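Non-slip mats shift on smooth tabletops when the work involves pressing, twisting or scraping. Rubber feet help on stone. On finished wood they lose grip once dust gets under them, and a mat that creeps a little with each push will eventually pull the work off the table. Taping the corners fixes this and costs almost nothing.

Wipe the table and the underside of the mat with a barely damp cloth, then let both dry completely. Cut the tape before positioning the mat. Strips should be long enough to put equal lengths on the mat and on the wood. For a large mat, run two strips across any corner that takes side load, and one across each of the others. Press from the mat outward so the tape follows the step down to the table without bridging it. 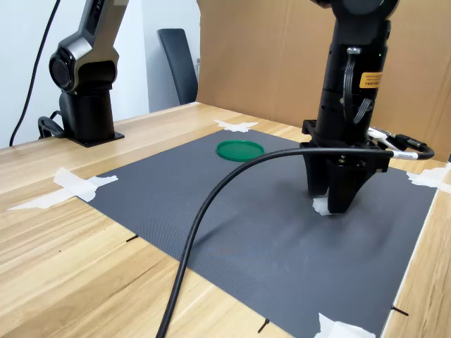
**MATS & WORK SURFACES**

White masking tape holds well on a dark gray mat with a fine dot texture, and it is easy to see when a strip starts to lift. The mat need not sit square to the table. A diagonal placement works if it suits the reach of whoever is using it, provided all the corners stay fully supported by the wood.

Notes on tape:

- Standard masking tape is adequate for 2 weeks on sealed wood. After that the adhesive hardens and leaves residue.
- Do not use duct tape on lacquer or wax.
- Textured mats give less contact area. Rub each strip down firmly with a thumbnail or the back of a spoon.
- Replace a lifted strip. Re-pressing it does not restore the bond.

Removal: pull the tape back on itself at a low angle, slowly. If it tears, warm the strip with a hair dryer on low for 40 seconds and continue — higher heat can cloud the finish. Residue comes off with a drop of cooking oil left on for 6 minutes, then dish soap on a cloth.

Keep small flat items such as container lids toward the far side of the mat, outside the working area. Pick up tape scraps as they come off the roll, before they stick to the underside of something else.

Tape schedule and removal times checked by Bok-nam Geum, June.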